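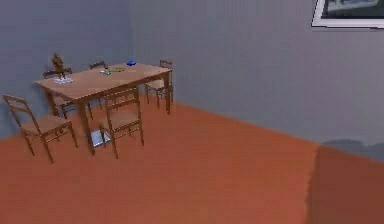
*A table with five chairs, computer rendering.*

# About the Strazds Library

The Strazds Library is a small study library and school for the history of religious reform in Europe. We are in Brudthorpe, on the upper floor of the former grain office on Clellasen Street. Our subject is the printed sermon, the catechism and the church order, mostly from the sixteenth and seventeenth centuries, and the people who wrote, printed, sold and sometimes hid them.

We are not part of any church. Our readers come from several confessions and from none, and we ask of them only that they handle the books with clean hands and return them to the same shelf.

## How we began

The library started with one private collection, which was brought to Brudthorpe from Junska in 814 numbered boxes. The boxes held books, but also letters, parish accounts, sheets of music and a large quantity of loose paper that had been used to fill old bindings. The first catalog took four winters. It was written by hand on cards, and we still keep the cards, since the notes on the back of them are often better than what we later typed into the computer.

In the beginning there was no plan to teach. Visitors asked for help with the old German and Latin hands, and the help became a reading evening, and the reading evening became a course. Now the teaching takes more of our time than the cataloging.

## What we hold

The printed collection has nearly 1000 titles. Of these, 329 are catechisms, and this is the part for which most scholars write to us. Many are small, cheap books made for children and for household use. Such books were read until they fell apart, so even an incomplete copy can be of interest.

We also have:

- church orders and visitation reports, in print and in copy
- psalters and hymnals, a few of them with notes for four voices
- letters between ministers in Junska and their former teachers abroad
- a reference section with dictionaries, Bible editions and handbooks of old handwriting

The letters from Junska are not yet fully described. If you need one of them, please write first, and give us some weeks to find it.

## Courses

Our main course is Reading the Reformation. It runs from October to April, in the evening from 6:30, and it is held in English with the sources in Latin, German or French. You should read at least one of these three languages a little. Nobody has to be fluent - we go slowly, and one page can fill an evening.

The shorter courses change every year. The subjects in the last years were:

- exile congregations and how they paid their ministers
- marriage courts
- the psalm as a song and as a political text
- printers' marks and false places of printing

The handwriting course is given in June and has no entry requirement. Participants bring a pencil and a ruler. Pens of any kind stay outside the reading room.

## Publications

We publish a yearbook, *Strazds Papers*, with articles, short editions of sources and reviews. It is printed in 300 copies and goes to members and to partner libraries. Older numbers can be bought at the desk as long as we have them. Number 6 is sold out, but the index to it can be copied for you.

Authors who want to send an article should ask for our style sheet. We accept texts in English, German and French. We are used to correcting each other's English, so please do not wait with a good article because of the language.

## Visiting us

Reading places must be reserved one week before. The reading room is closed in August and between Christmas and the new year. The stairs are steep and we have no elevator; if this is a difficulty, we can bring the books to a room on the ground floor.

Photography for private study is free, without flash. For reproduction in a book, please ask us for the form.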